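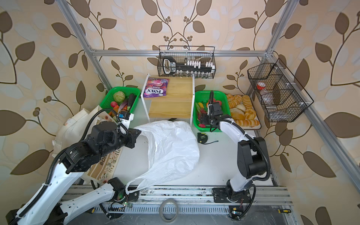
Sneha Mittal
baskets. always baskets. plastic bags on a kitchen counter just slump over and you end up digging for the eggs. we've had two by the door for years and I unpack straight out of them

dultedine_dan
Disagree, sorry. Baskets don't fold. Where do you put them the other 6 days of the week

Sneha Mittal
on the floor of the pantry with the onions in them?? they get used

OP (skorano_kitchen)
ok so the thread was meant to be about what to pack INTO but this is useful too. To recap for people just joining, trying to stop using the thin white plastic bags for the weekly shop. I've got green baskets, a canvas tote with flowers on it, a white fabric bag. Plus the drawer of plastic ones everybody has. Want one system and stick to it. Snacks and drinks are the real problem, the vegetables sort themselves out.

Volodymyr Polishchuk
Canvas for anything with corners. Boxes, cartons, jars if you wrap them. Plastic for meat only, because of leaks. Baskets stay in the trunk and the bags stand up inside the baskets, that way nothing rolls around when you brake.

OP (skorano_kitchen)
bags inside baskets, hadnt thought of that

somogyi44
Tried the bags in baskets thing. You carry twice the weight up the stairs. I'm on the third floor no thanks

Volodymyr Polishchuk
You leave the baskets in the car. Only the bags go up.

somogyi44
ah. ok that's different

nanau_mom
Wash the canvas!! Mine went a whole year without, had a milk thing in the bottom, won't describe it. Cold wash, hang it, printed side in or the print cracks. Learned that with a bag my sister gave me, half the letters came off

dultedine_dan
Cold wash does nothing for milk. Warm, with a bit of baking soda, then line dry

nanau_mom
warm shrinks it. handles went all twisty on mine

dultedine_dan
Then it was cheap canvas

nanau_mom
it was 8 dollars so yes lol

OP (skorano_kitchen)
Back to snacks. Chips get crushed whatever I do, and a can at the bottom always ends up lying on its side. Do you people do a separate bag for it? White fabric one so far, wide at the top, soft sides. Snack bags and a red can all in together:

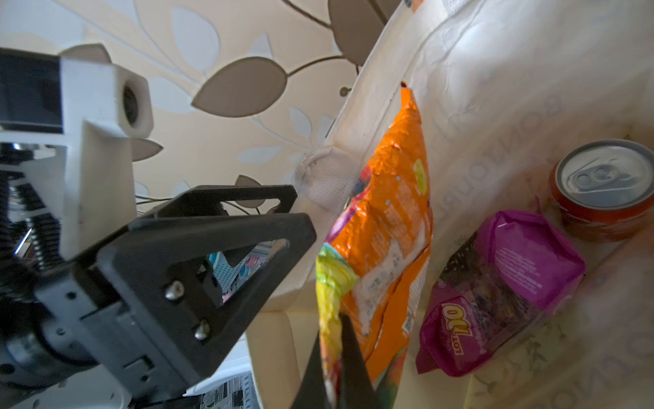 Sneha Mittal
cans first, standing up, in the corners. Then anything in a packet on top and don't press it down. soft bags need something heavy at the base or they fold over the minute you let go of a handle

dultedine_dan
I'd never put cans and chips together. Cans go with the jars

Sneha Mittal
then you have one bag thats all heavy and one that weighs nothing, and you walk lopsided

Volodymyr Polishchuk
She is right on this. Split the weight first, then worry what is next to what.

somogyi44
cardboard in the bottom. Cut it off a cereal box, fits most totes. Changed my life (small life)

nanau_mom
mine goes soggy the first time something leaks. I use one of those thin plastic cutting mats, trimmed to size, wipes clean

somogyi44
ok stealing that

OP (skorano_kitchen)
Good, so trying this Saturday:
baskets in the trunk
canvas tote = boxes, jars
fabric bag = cans in the corners, snacks on top
plastic only for meat until the drawer runs out
cutting mat in both of the cloth ones

dultedine_dan
You will never get to the bottom of that drawer. I counted ours once, 21, and that was after I'd used a bunch for the cat litter

OP (skorano_kitchen)
not counting mine

Sneha Mittal
knot them flat in a tissue box, pull one out when you need it. And keep the tote by your keys or it wont leave the house

dultedine_dan
still say the baskets are a waste of space but let us know how the trunk thing goes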